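Speaker notes, Karnonow history evening. Start at 7, keep the lights up for the first part.

## Opening

- Thank Róisín Ó Flaithearta for the loan of the muster rolls.
- Subject tonight: how a hill town fed its hired soldiers. Battles only come in at the end.
- Muvden kept a paid garrison of 41 men through most years. In a bad summer it rose to 1,000, and the town had roughly 2,000 people of its own.
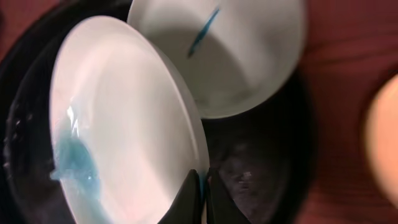

**Who paid for the food?**
The town did, through a tax on grain sold at the Pornell gate. Soldiers bought their own beer.

## Rations

- Read the July page aloud. Go slowly, the spelling is odd.
- Bread daily, salt fish twice a week, cheese when the carts got through.
- Each man brought his own bowl and spoon. Losing them meant a fine, and the clerk wrote down every one.

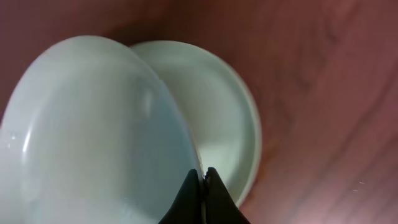

*White bowl, side view*

## Camp work

- Pause for water.
- Cooking was shared out by tent. The rolls list 2 men per tent excused from guard to cook and clean up after.
- Captain Magbanua's company refused this and hired local women. Mention the pay dispute, skip the court case unless someone asks.
- Pots were scrubbed with sand and straw at the river. The millers complained.
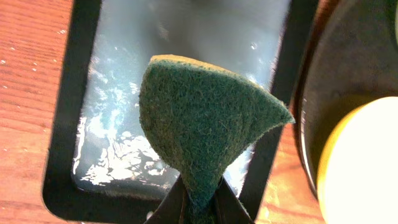 *Green and yellow scouring sponge*

## Last part

- Back to the siege. The stores lasted into the spring, then the company left unpaid.
- Show the map again, point out the Pornell road.
- Questions. Rolls stay on the front table, clean hands please.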